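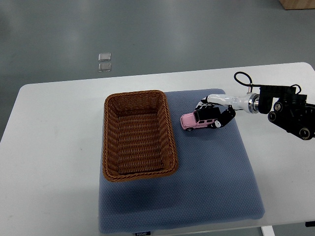

Police Should Post the Whole Call Log

Share 35
Comments 100

By Olaia Pacheco
2/3/26

When a window was shot out on the Cikwood side of town last June, most of us heard about it from a neighborhood app. By midnight there were three versions of the story. One had two men in a van. One had a teenager on foot. One said the whole thing was fireworks. The police department put out four sentences the next afternoon, and none of them said what time the first call came in.

I don't blame the officers who went out that night. My complaint is with how the department decides what the rest of us get to know. Right now it posts a short summary of whatever it considers major, and everything else stays in a system you can only see by filing a records request. I filed one. It took 35 days and came back with 807 lines, most of them a time, a block number and a two-word code.

Those lines were useful. I learned that my own street had six calls for car break-ins in a month when I thought there had been one. I also learned that the corner everybody warns their kids about had none at all.

The log should be posted every morning. Leave off names and house numbers. Hold back calls about domestic violence, medical trouble and anything involving a child. What's left is block, time, type of call and whether a report was taken. Other towns our size manage this with a plain spreadsheet.

The usual objection is that people will panic. Geum-ok Wi, who ran the dispatch desk here for years, told me she used to believe that and doesn't now. Her view is that people call in more when they can see their calls are being written down. She also thinks the log would show how long callers wait on a busy night, and I suspect that part is less popular at the station.

There is a fair worry about cost. Someone has to check the list before it goes up, and that is paid time. I would still rather spend it there than on the glossy yearly report, which gets 600 printed copies and arrives long after anyone can use it.

The council takes up the department's budget next month. I plan to ask for a daily log during public comment, and I will bring the 807 lines with me.

Search this site
Enter keyword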